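Progress report to Prirkus, second period
Grant: Stotance (two-arm sorting and tidying)
Prepared by Nataša Bošković, Wollville workshop
13/05/2024

## Where we are

We have 4000 recorded demonstrations in the store that pass our checks. The target for the end of this period was the same number, so we are on plan. Another 165 recordings are waiting for review and are not counted in that total.

All of the demonstrations were made by operators driving both arms by hand through the leader controls. Nothing in the set is scripted. We tried scripted motions for the easy pick-ups in the first period and dropped them, as they all looked alike and the trained policy copied the same approach angle every time.

## What was recorded

The task list now has 19 tasks, up from the short list in the proposal. They fall into these groups:

- picking up a single hand tool and setting it down in a new place
- opening and closing a lidded parts box
- putting small parts into a named compartment
- passing an object from one arm to the other
- clearing the table in any order

The lid tasks take the longest to record and have the highest reject rate. One arm has to steady the box while the other works the latch, and operators need a few days of practice before their recordings are usable. We now start new operators on single-tool tasks and move them to the box later.

The passing tasks went better than we expected. Most rejects there come from the two wrists getting too close, which trips the force limit and ends the recording.

## Changes to the station

We moved the arms onto a shared rail platform so that their spacing stays fixed between sessions. Before this, each remount meant a new calibration and some loss of older data. The Ionescu team helped us set the new spacing and wrote the calibration script we now run at the start of each shift.

The booth walls are plain on purpose. Early tests showed the policy picking up on things in the background, and a bare booth removed that. We will add varied backgrounds back in later, under control, when the base policy is steady.

Cable routing is still not where we want it. The cables need enough slack for the wrists to turn fully, but too much slack puts them in view of the wrist cameras. We have re-tied them twice and will try a different route along the upper link.

## Quality checks

Every recording goes through 2 checks. The first is automatic and looks for dropped video, gaps in the joint data and time stamps that drift. The second is a person watching the recording at double speed and marking it keep, trim or reject. Trimmed recordings are mostly ones where the operator paused for a long time at the start.

We also changed how layouts are chosen. Operators used to place objects wherever they liked, and over time they drifted toward the same few spots near the middle. A printed layout card now tells them where each item goes and which way it points.

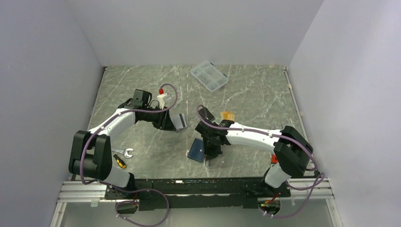 *Two-arm station with the parts organizer, wrench and screwdriver on the table.*

## Problems and risks

Clear and shiny objects remain hard. The policy trained on the current set often misjudges the height of a clear lid and closes the gripper too soon. We think more examples will help, but we can't promise that – the cameras may be the limit here.

Operator time is the other risk. We lose one trained operator over the summer and will need to train a replacement, which will slow recording for a few weeks.

## Spending

Spending is within the budget for the period. We underspent on travel and would like to move that money to spare gripper fingers, which wear faster than planned. We ask Prirkus to confirm this change in writing.

## Next period

- Finish reviewing the waiting recordings
- Record more lid and latch examples, with at least one other type of box
- Fix the cable routing on both arms
- Train a new policy on the full set and report success rates per task

The next report will reach you in August, with the per-task results attached.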